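Section 4: Before your first flight over forest

1. Charge the Gultora survey drone fully, and do please be patient with it - a cold battery can take 36 minutes.

2. Set the ceiling to 19 metres above the canopy.

Caution: never fly over a village or camp whose people haven't agreed to it.

3. Press Record once and wait for the tone.
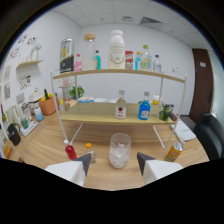

Note: footage is saved in clips of 4000 frames, so a long river crossing will be split up. Copy everything across before you sit down for a rest. Drinks such as the glass of ice and the can on the table are best kept well away from an open card slot.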